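Montes Produce Sorting Unit
Progress report to the Stinon fund, November
Prepared by Ainhoa Benítez

1. Status

Work in this period covered the sorting table, the tray stock and the written procedure for mixed small produce. The first two are complete. The procedure is in its second draft and is with Olga Pacheco for review.

2. Trays

The unit now holds 132 shallow open trays. Each one is a plain box with red paper on the walls and a white floor. The white floor was kept from the earlier design: soft spots and leaked juice show up on it, and staff asked for it again. The red walls mark the trays as belonging to mixed lots, so they are not returned to the single-crop shelves by mistake.

Paper wear at the corners remains the main fault. Rafferty Kasprzak has tested two ways of folding the covering over the edge. The wider fold holds better but takes longer to make. We will continue with it for new trays and leave the existing ones as they are until they need repair.

3. Table layout

The bare table top was replaced with a teal-green cloth printed with a white grid of dashed and solid lines. Trays may be set down at any angle. An earlier rule that they sit square to the grid slowed the work and has been dropped. The cloth wipes clean but creases when stored folded; Visitación Miranda now keeps the spare on a roll.

4. Filling procedure

Items go in along one wall, in a single row, with the rest of the floor left clear. Whole fruit and cut pieces may share a tray during trials. Tomatoes keep the calyx and stem on. Cut pieces are used the same day and then composted. Items left on the cloth at the end of a run are logged as unplaced.

Ignacio Segura has asked that the log record ripeness as well as type. The greenish-yellow tomatoes are the difficult case, as our color card goes from green to red with nothing useful between. A revised card has been ordered from Dratach.

5. Spending

Tray paper and board are within budget. The cloth cost more than planned, and the difference was taken from the shelving line. No change to the total is requested.

6. Next period

Finish the procedure, receive the new color card, and repeat the mixed-lot trial with the four staff on the afternoon rota.

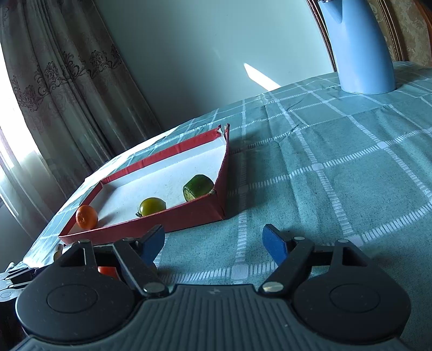 Mixed-lot tray on the grid cloth, with a small orange fruit, a tomato and a cut green piece along one wall.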